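Teaching a Two-Armed Robot to Handle a Bottle and a Cup: Does Changing the Cup Matter?
Final project report, robotics lab course

1. What we wanted to find out

Our group trained a policy by imitation on the Wellitov two-arm setup. The task is a pouring setup: the right hand takes the bottle, the left hand takes the cup, and the two are brought together. We did not pour. Our question was narrower — how much does the policy get worse when the cup is one it was not trained on?

Last term's group, Fernel, used the same arms but only one cup, and their report left this open.

2. Data

We recorded 470 demonstrations by teleoperation, most of them in August. After removing the ones with dropped frames or a late start signal we had 3,051 short segments to train on. Both hands start open and upright. The operator moves the right hand first.
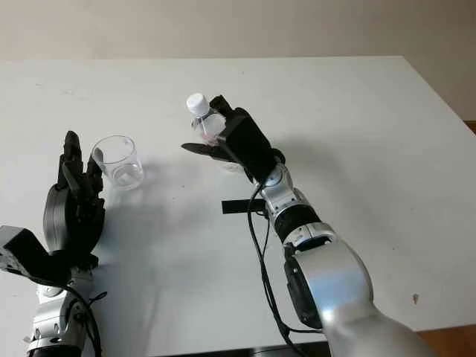
Figure 1. Right hand holding the bottle, left hand next to the cup.

Bottle positions were drawn from a printed grid. The cup always started on the left, within reach of the left hand. We kept the bottle type the same so that the cup would be the only thing changed on purpose.

3. Method

The policy takes the head view, the wrist views and the joint positions, and predicts a short chunk of actions. We used the Gellumis training code with its default settings, except for a lower learning rate. A grasp counts as good if the fingers close on the lower or middle part of the bottle and it stays upright.
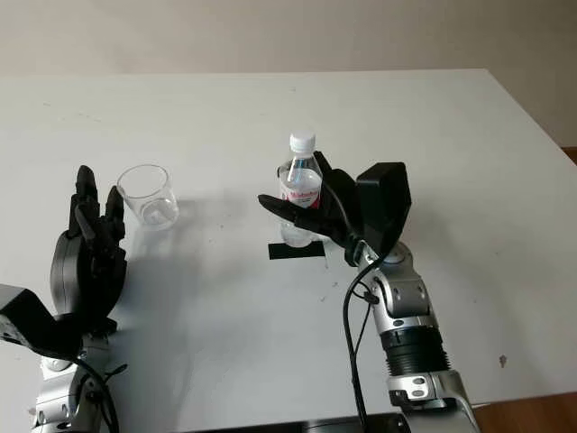

Figure 2. The right hand's fingers around the lower-middle part of the bottle.

Closing the hand was the hardest part to learn. Early versions closed too soon and pushed the bottle away. Adding the finger joint positions from the previous few steps fixed most of this.

4. Test with a different cup

We ran 132 trials, split evenly between the training cup and a short, straight-sided tumbler with a thick base.
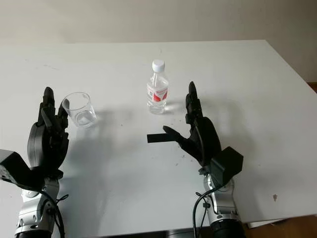
Thérèse Ouellet, reading our draft, objected that a thicker base also changes the weight, so we can't say whether shape or weight is behind any difference. She is right, and we have not separated the two.

There were 31 failures in total, almost all of them with the tumbler. The left thumb came in too low and touched the wall of the tumbler before the other fingers had moved. Bottle grasps were about as good in both halves.

5. Wrist view

We also looked at what the wrist cameras add. A gripper part often covers a large share of the picture, and clear plastic has weak outlines against a pale background.
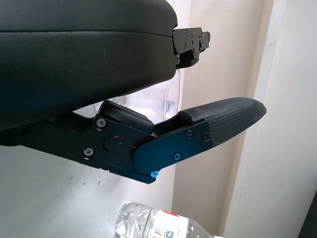
Mladenović asked whether we had tried training without the wrist views at all. We had, but only once and with a smaller data set, so we leave that result out.

6. Limits and next steps

One bottle type, one table, two cups. The next group should start with a tumbler matched in weight to the training cup, and should record more starts with the cup close to the left thumb.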